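Home | Archive | Threads | Members

Search this list: Enter keywords

Re: Latau bronze, small head

Hi all, so I finally got to see the Latau head up close, and wow! The patina is greener than in the catalog, and there's a stamped 961 under the neck that I'd never read about.

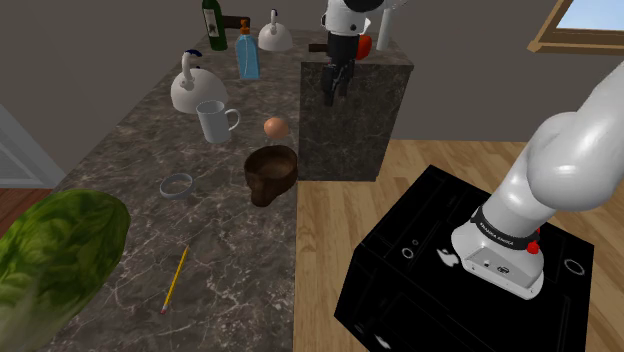 I'm leaning toward a later cast, maybe from the edition of 20. Does anyone have the Farouk sale list?

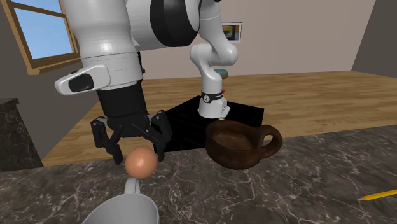

Yuto Sasaki wrote:
> The Farouk list gives no edition size. I'd check the
> base for a foundry mark first.

Will do, Yuto, thanks!

Naima

Recent threads
Volley plaster, who owned it?
Tetus foundry marks
September meetup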